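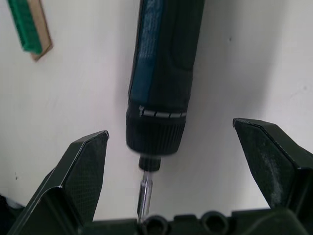
Re the Nokside recut, yes I've seen it, went to the early show at the Vlček and got home in time to read the whole thread over supper. Quick answer – it's shorter and it's worse. Longer answer below because I can't help myself. The first cut had slack in it, everyone agreed on that, the ferry stuff especially. But whoever went back in has gone at it like a person with a cordless screwdriver, the black and blue sort with the little dashed scale running round above the collar, and every scene has been done up to the same tightness. Kitchen scene, same. Funeral, same. The long drive north which was the only bit my sister liked, same. You come out feeling you watched a very long trailer.

Taking the points from last night's mail in order, more or less.

> Has anybody on here actualy sat through the new version of Nokside yet? The
> Curska newsletter says it is "the film as it was meant to be seen" which is what
> they said the first time. I liked the first one more than most of you, I know,
> but I am not paying twice to see the same picture with the ferry taken out.

Ferry isn't taken out. It's cut down and moved, it comes after the argument now instead of before. Which means when the brother is standing at the rail looking sick you already know why. In the first cut you didn't, you just had this man gripping a rail, and people near me were whispering about whether he was going to jump. That was a good bad feeling. Gone.

> Second thing. Is it true they changed the music? Somebody on the other list
> said the accordion was gone and I don't believe it, the accordion was on the
> poster.

Half gone. Opening titles, still there. Over the drive they've put a sort of piano drone, the one every streaming thriller has, and then the accordion comes back at the end like nothing happened. Bit odd hearing it then. I'd guess they ran out of time or the rights only covered so much, but that's a guess, don't quote me on the other list please, last time that went badly.

> Third. What's the actual box office? I have seen 4,000 admissions quoted and I
> have seen it called a disaster and I have seen it called a solid hit for a
> regional release. It can't be all of these.

It can, sort of. 4,000 is the number Curska gave out for the first cut, whole run, all screens. For a picture that size, in that language, with no star anybody outside the region could pick out of a line, I'd call it fine. Problem is what they spent. They went and booked it like a big holiday release, posters on the trams, the tie-in with the soup company, and then wanted holiday numbers back. Compare Nullik, same distributor, year before, hardly any posters at all, played one screen at a time and just kept moving. Nullik was still turning up in village halls in September. I don't know what it made and I don't think it matters, they'd paid for it by spring.

My showing was not full, to put it kindly. The Vlček big room seats 334 and we could all have had a row each, nearly. The early show is never busy though so don't read too much into it.

> Fourth, and this is the one I care about. Are they going to withdraw the
> original? If the recut replaces it on the disc then I want to know now so I can
> grab the old one while it's still about.

This is the one I'd worry over too. The newsletter is slippery. It says the disc will "present" the new version. Present doesn't mean only. But there's no mention of a second disc, and the price is the same as their single disc titles, so draw your own conclusions. What I've heard from the shop by the station is that the pressing is 400 copies and 300 of those are already spoken for by people who ordered before there was any talk of a recut. So a lot of people are going to open the thing up and find the wrong movie. If you're one of them, write to Curska now, politely, and ask. If enough of us ask the same question they may stick the original on as an extra. They did with the shorts collection after people complained, took them ages but they did it.

Ok what else. Things I did like, to be fair to it:

The color is better. Much. The first cut had that gray-green wash over everything and you couldn't tell morning from night in the farmhouse. Now you can. The snow looks like snow.

The sound in the bar scene is fixed, you can hear what the aunt says before she leaves. It's a good line! No idea why it was buried. I won't type it here for those who haven't been.

And the lead is still very good. Even chopped up. There's a moment with the coat on the stairs, they left it alone, full length, and for that minute or so I forgot I was annoyed. Then straight back to the piano drone.

The ending – same shots, differnt order. I'm told this was the director's wish, I'm also told it was the distributor's and that the director didn't turn up for the relaunch. Both from people who weren't there. What I'd say is, if you take a film which did ok, and which a few hundred people really loved, and send it out again fixed, you are telling those people they liked a mistake. Don't see who that's for. The ones who stayed home the first time aren't coming for a recut, they never heard there was a cut.

Anyway. Worth seeing once if you missed it first time, and only if the Vlček is near you, wouldn't take a train for it. If you've seen the original and liked it, leave it be.

Couple of bits of list stuff while I'm here:

– please trim your quotes, the last digest was mostly the same paragraph over and over (yes I know, look who's talking)
– the spoiler rule for Nokside still stands as far as I know. Put it in the subject line
– if someone has the Nullik soundtrack and can tell me what the song over the bus station is called I'd be very gratefull, have been humming it wrong for a year

Have to run, bread's in the oven and I can smell it. Will try to catch the late show of the other thing this week and write that up if it deserves it.

Lists > Regional Film > Archive > Releases and recuts > Re: Nokside, new version??

Contact the list owner | Messages copyright their authors | Back to top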